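Moving from the coast to a flat with hard water

I moved inland in March, and for the first few weeks I thought there was something wrong with me. My hair felt like string. My tea had a skin on it. The shower head at the new place in Skurnside had two working jets and the rest were blocked with white crust. It took Neelam Sachdeva from downstairs to tell me that the whole town is on hard water and that everyone who comes from somewhere else goes through this.

I grew up with soft water. You get used to a small amount of soap making a lot of foam and you never clean a kettle. My mother had the same kettle for most of my childhood and the inside of it looked new when she gave it away. So I had no habits for this at all, and I have had to learn them one after another, usually after spoiling something. I am writing down what I do now for anyone else in the same position.

The kettle

I tried the descaling sachets from the supermarket first. They work but they are dear for what they are. Citric acid powder is the same sort of thing and a tub of it lasts for months. I put a heaped tablespoon in a full kettle, bring it to the boil, switch it off and leave it for half an hour, then pour it away and boil a fresh kettle twice before making a drink. I do this every other week. I used vinegar once and could taste it in my coffee for days, and so could Ulla Fjeld, who was staying with me then and has not let it go.

The tea itself is another matter. I had been drinking the same ordinary black tea for years and it came out dull and brown here. Neelam recommended a blend made for hard water. It is stronger in the tin than I would have picked, but in the cup it tastes close to what I was used to. A filter jug helps as well. I have a Nogueira one, which holds enough for 10 cups or so if you are not greedy with the mug size. The cartridge goes off sooner than the little indicator says it will, at least on our water. When I see bits floating on the tea again, I change it.

Washing clothes

I was using the soft water dose of washing powder, as I always had, and the towels came out stiff enough to stand up by themselves. The back of the box has a table with three columns that I had never read. You want the hard water column. I also stopped using fabric softener on towels, because it seemed to make them less good at drying anything, and I now put a cup of soda crystals in with them instead. They are still not as soft as they were at the old place. Drying them outside on a windy day makes more difference than anything I have put in the drum.

The dishwasher

I had never owned a dishwasher with a salt compartment that mattered. At the old flat I left it alone and the glasses were always clear. I did the same here and after two weeks every glass had a grey bloom on it that would not come off with a cloth.

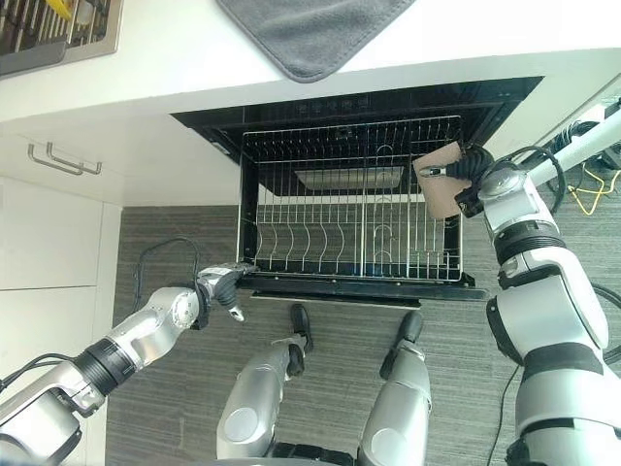
The dishwasher, open under the worktop.

The salt has to be dishwasher salt, in the coarse grains, and not table salt or the fine sea salt from the cupboard. You fill the compartment with water the first time only, then pour the salt in until it will not take any more. Run a rinse straight away afterwards so that any spilt grains do not sit on the metal. I buy Sakden because the corner shop stocks it and I can carry the bag home. Then there is a hardness setting, which I did not know about until I read the manual. Mine had been left on the lowest. I looked up our postcode on the water company's website and set it to match, and the glasses I have bought since have stayed clear.

The old ones did not recover. I soaked two of them in citric acid overnight and the bloom was still there in the morning, so I think that is the glass itself and not scale. I use them for toothbrushes and for rooting cuttings.

The bathroom

Taking the shower head off was easier than I expected. It unscrews by hand, and an hour in a bowl of warm water and citric acid brought all the jets back. For the screen I bought a squeegee, a Flukach one with a rubber blade, and I keep it hanging on the tap. It takes less than a minute after each shower - I forget about one time in four and can see exactly which ones I forgot.

Do not put acid of any kind on marble or limestone. The bathroom windowsill here is one or the other, and there is a dull ring on it now where I stood the bowl.

What I have not done

I asked for a price on a proper water softener for the whole flat. The first quote was 3000, fitted, and I rent, so that was the end of that. Neelam has a small one under her sink that she fitted herself, and she says it paid for itself in kettles, but she has owned her flat for years. I may ask the landlord when the lease comes up. For now I have spent 75 pounds all in, counting the jug and the replacement glasses, and the main running costs are the cartridges and the salt.

My hair is still like string. Ulla says to rinse it with diluted cider vinegar and I have a bottle ready, but I have not got round to trying it yet.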